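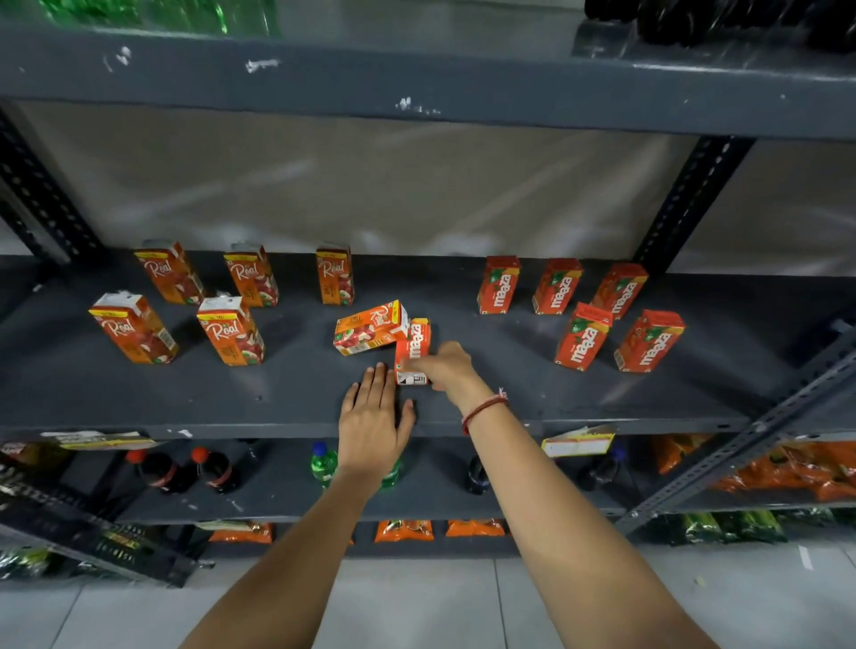
Restocking the middle shelf: Real cartons to the left, Maaza to the right.

Harish Suvarna sets up shelves for small shops and staff canteens, and most of his work is with goods that sell for very little. The rack in the photograph is gray metal, and the cartons on its middle shelf are the small juice size. The Real ones carry a 10/- mark on the yellow band at the top. Suvarna says the low price decides most of what follows.

"A carton like that has almost no margin in it," he said. "If a person spends a minute straightening each one, the profit is gone. The layout has to be something you can restore with two hands in a few seconds."

His rule for drinks is one block per brand, with no mixing inside a block. Similar pack colors make this more important. Real and Maaza both come in orange, and from a few steps away a mixed row reads as a single product. Customers then pick up the wrong one and put it back wherever there is a gap.

"Most disorder on a shelf comes from returns," Suvarna said. "Deliveries cause some of it. Returns cause the rest, and they happen all day."

He fills from the back. The rear row goes in first and is set square to the shelf, and the front row is added after that. He allows the front row to be shorter than the back. On a metal surface, a light carton with a folded top tips easily when the one beside it is pushed, and a full front row leaves no space for fingers.

Fallen cartons get their own step. Suvarna clears the space on either side of the carton, keeps one hand flat on the shelf, and stands it up with the other. He checks the folded top and the bottom corners before it goes back in the row. A carton with a crushed corner will lean, and a leaning carton brings down its neighbor.

The method was written down in June by Afshin Nikzad, who handles stock procedures at Prasholm, a supplier to 33 canteens. Her first version ran to 11 pages. The version now taped inside the stockroom doors is a single sheet.

"The long one had a diagram for every shelf height," Nikzad said. "People looked at the first diagram and stopped. We kept the order of work and dropped the drawings."

Prasholm's racks hold up to 200 small items when full, with drinks and packaged snacks on the same unit. Nikzad asks for drinks at waist height where the rack allows it. Snack packets weigh less and can go higher. She has no fixed position for either brand of juice, but once a side is chosen it stays the same at that site, so that a gap can be matched to a reorder line without reading labels.

Both of them are against dividers for cartons this small. Nikzad tested clip-in plastic ones at a site on the Van Hecke road and removed them after 40 days. The clips took up a carton's width on each shelf and collected dust at the base.

"You can see a brand line without a divider if the blocks are clean," she said. Suvarna agreed, with one reservation: he would keep dividers for glass.

Asked how often a rack should be faced up, Suvarna gave two times, before opening and at 3 p.m. Nikzad's sheet lists only the first. They have not settled the difference, and the afternoon check is left to each site.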